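Workshop notebook -- transport bay
May

Job: cradle and tie-down revision for the Lesura sailing hull, road move from the yard to Cisternas. Carrier is Grineck. Trailer is the Zernia hydraulic, the older one with the manual valve block. This entry picks up from the load test notes, which are in the other binder.

Start 7:40 a.m. Hull is on stands, keel on blocking, mast already off and on the rack. Rudder still fitted. Yard wants it left on. I would prefer it off, but the overall height works either way, so leave it and pad the skeg.

Pad positions
Went over the hull with the mallet again and marked the bulkheads in blue tape. The drawing we were sent puts the main bulkhead forward of where it sounds. I trust the sound. Confirmed from inside by measuring off the companionway and transferring to the deck edge. The old pad marks from the previous move sit between bulkheads, and the laminate has a slight flat there on the port side. It shows under a batten. Straightedge photo is in the job folder. Not structural as far as I can tell, but the pads should not go back in that spot.

New positions: forward pair on the collision bulkhead, middle pair on the main bulkhead, aft pair just ahead of the engine bed. All moved and the arms re-pinned. Middle port arm would not pin at first. The hole is worn oval. Drove it home with a drift and tagged the arm for a bushing before it goes on another job.

Keel load
Keel is to carry the weight. Pads steady the hull and nothing else. Writing this down again because the last crew sheet read as though the pads were sharing the load, and that is how you get a flat in the laminate. Procedure as used today: lower until keel is fully down on the timber, check with a strip of paper at both ends of the shoe, then bring the pads up by hand until they touch, then a quarter turn. No bar on the screws.

Paper strip held firm at the forward end and slid out at the aft end. Shimmed aft with hardwood, repeated, held at both. Shim is screwed to the blocking so it cannot walk.

Scale reading at the tongue with the hull on: 763 kg. Took it twice after moving the trailer forward and back to settle it, same figure both times. It is inside the range on the plate but toward the light side. Moving the hull forward on the bed would bring it up, but then the bow pulpit gets close to the cab on a tight turn. Left as is. Driver to be told, and it should be checked again after the cradle is loaded with the mast, which has not been done yet.

Straps
Discarded two of the old webbing straps. One had a cut at the edge near the ratchet, the other had no readable tag. Cut both in half so they do not find their way back onto the hook.

Layout for this load:
Bow strap, over the foredeck and down to the forward rings, padded at the toe rail.
Two crossed straps aft, from the stern cleats down to opposite rings.
Belly straps, one at each pad pair, to the side rail.
Keel chain, snug only.

Do not run straps over the stanchions or across the coachroof edge. Carpet pieces go under every strap where it touches gelcoat, and the carpet gets taped on all four sides. Unfixed carpet works out in the first hour and then the strap is on bare hull for the rest of the trip. Tried the rubber mat offcuts as an alternative. They grip well but leave a black mark that took compound to remove. Back to carpet.

Ratchets all placed on the driver's side where possible so the roadside check can be done without walking into traffic. The bow ratchet cannot go there because of the valve block guard. Noted on the sheet.

Mast
Mast is 18 m with the fittings off the top. It goes alongside the hull on its own supports, not on the pulpits. Spreaders off, bagged and labeled port and starboard. Rigging coiled and tied along the spar every arm's length or so with soft line. No wire touching the spar without wrap between. We used tape directly on the anodizing once and the residue was still there at delivery, so wrap first and tape to the wrap.

Overhang behind the trailer needs a flag and a light. Light bracket is on the shelf with a dead lamp in it. Replaced lamp, works on the bench, have not tried it on the trailer harness.

Hydraulics
Starboard rear arm creeps down under load. Measured 4 mm over the lunch break with the hull on and the valve closed. Port side did not move. Swapped the hoses at the block to see if the fault followed, and it stayed with the starboard cylinder, so it is the cylinder seal and not the valve. Seal kit is on order. For this move the arm is mechanically locked with the pin before the load is released to the stands or to the road, so the creep has no effect in transit, but it does matter during the lift. Whoever runs the unload at Cisternas should not leave the hull hanging on hydraulics while going to look for blocking. Blocking first, laid out and counted, then lift.

Fluid level low by a finger. Topped up. No external leak at the fittings, some weeping at the starboard rod. Wiped it clean so the next look means something.

Brakes and running gear
Hubs spun by hand, all free. Middle axle, starboard side, had a slight rumble. Pulled the cap, grease was dark but no metal in it. Repacked and reset. Quieter after. Check by hand for temperature at the first stop and compare side to side.

Tire pressures set cold. One valve cap missing, replaced. Spare is good but its carrier bolt was seized, which makes it no use at the roadside. Freed it with heat and put anti-seize on the threads.

Breakaway cable had been looped through the safety chain. Moved to its own point on the tow vehicle side. Added to the checklist as a separate line.

Inside the boat
Ran the interior list with the yard. Cushions stacked on the cabin sole, drawers taped, floorboards screwed down or wedged, batteries isolated at the switch and the terminals covered. Water tanks drained. Fuel is at a quarter, which the carrier accepts. Bilge was pumped and sponged. Hatches dogged and taped from outside on the forward edge, where the wind gets under them. The forward hatch has a bad dog on one side, so it got a strap across it as well.

Anything that stays cold on board or in the store gets emptied, switched off and left with the door open before a move. Same rule for both.

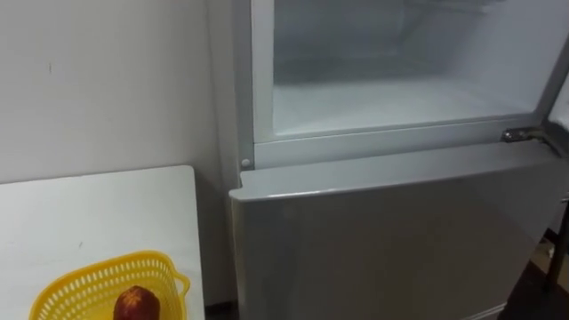
How long before loading should a boat's icebox or refrigerator be shut down?
The day before is enough for most units, provided the door or lid is kept open overnight and any meltwater is wiped out before the hull goes on the trailer. Latch the door or tape it closed just before departure, then open it again on arrival.

Height and route
Measured overall height at the highest fixed point, which is the radar bracket and not the pulpit as the paperwork had it. Used the pole and then a laser from the floor as a check. The two agreed. Sent the corrected figure to Grineck in writing, and asked them to confirm that the permit is issued against the new number. No confirmation as of 4:15 p.m. Trailer does not leave the bay until that comes back.

If the height turns out to be a problem on the route, the radar bracket is four bolts and a cable gland. Ask the yard before touching it. The gland was sealed recently and they will want to redo it themselves.

The gate at Cisternas is narrow on the inbound side. Approach from the far end of the lane so the trailer is straight before the posts. Last time we came in from the near side and had to shunt several times with a spotter on each corner. Sketch of the approach is clipped to the back of the crew sheet.

Open items
Seal kit, starboard rear cylinder.
Bushing for middle port arm.
Rear light on the trailer harness, test.
Tongue weight again with mast loaded.
Permit height, written confirmation.
Replace the two scrapped straps and enter the new ones in the strap log.
Correct the bulkhead position on our copy of the Lesura drawing, with a note of how it was found.

Shut down 5:30 p.m. Hull on trailer, keel on blocking, arms pinned, pads up. Belly straps on, bow and stern straps laid out but not tensioned. Wheels chocked both sides. Key to the valve block is in the drawer under the bench vise -- not on the hook.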